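Ticket: Nesting bowl set – bowls bind when stacked, order of nesting unclear
Status: Resolved
Product: Lumis mixing bowls, plastic, set of five
Submitted by: Te Moana teaching kitchen, Cetcombe
Handled by: Rawiri Bolger, Tridex Housewares Support
Opened: August 12, 2020

Summary of report

The customer states that the bowls in the set do not stack fully. When all five are put together, one bowl sits high and the stack will not fit on a shelf with a clearance of 6 inches. The customer also reports that two of the bowls became stuck together on one occasion and could not be separated by hand. The set has been in use for 3 months and is washed in a commercial dishwasher after each class.

The customer asked whether a bowl of the wrong size had been packed in the set. 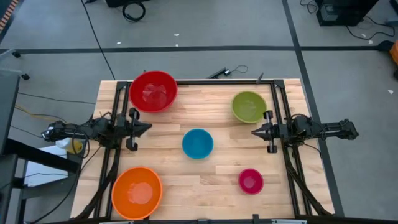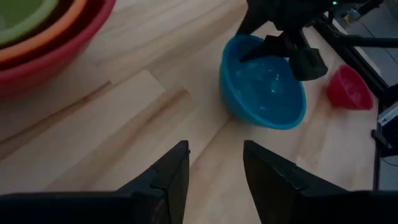 Initial review

The first photograph shows the five bowls apart on the table: red, olive green, turquoise blue, orange and magenta-pink. The orange bowl is the largest and the pink bowl is the smallest. These are the colors and sizes listed for the set, and no bowl is missing. On this basis the request for a replacement set was placed on hold and the customer was asked to carry out the checks below.

In the second photograph several bowls are nested and the blue bowl is standing by itself. The photograph does not show whether the nested bowls are fully seated, and no finding was made from it on that point.

Checks requested

1. Take the whole set apart and place each bowl upright on a flat surface. Confirm that no bowl rocks when pressed lightly at the rim.

Result: The customer reports that four bowls are stable. The blue bowl rocks slightly.

2. Wash and dry each bowl by hand, including the underside of the rim. Leave the bowls apart overnight.

Result: Completed. The customer noted a film of dried flour paste under the rims of the red and green bowls, which was removed with a soft brush.

3. Stack the set again from the largest bowl to the smallest. Do not press down on the stack.

Result: The red and green bowls now seat correctly. The blue bowl still sits high on one side.

4. Measure the blue bowl across the rim in two directions, at right angles to each other.

Result: The two measurements differ by 3 millimeters. The bowl is out of round.

Cause

Two separate causes were identified. Residue under the rims was holding some of the bowls apart, and this also accounts for the earlier sticking. In addition, the blue bowl has warped. The customer confirmed that the bowls had been loaded on the lower rack of the dishwasher with the heated drying cycle on. The care leaflet limits machine washing to the upper rack at 60 degrees Celsius, without heated drying.

Resolution

A single replacement blue bowl was sent at no charge. The customer was advised that warping from heated drying is not normally covered, and that the replacement was approved as a courtesy on this occasion only. A second copy of the care leaflet was enclosed.

If bowls stick again, the customer should stand the stack in warm water, pour cold water into the innermost bowl and wait 2 minutes before separating them – knives and other tools should not be used between the rims.

Customer confirmation

The customer replied in September that the replacement bowl had been received, that the complete set now nests without force, and that the stack fits the shelf. The ticket was closed with the customer's agreement.

Related tickets
Lumis colander – foot ring loose
Lumis mixing bowls – staining from turmeric
Measuring jug – printed scale fading
Replacement lids – availability by size
Care leaflet – request for large print copy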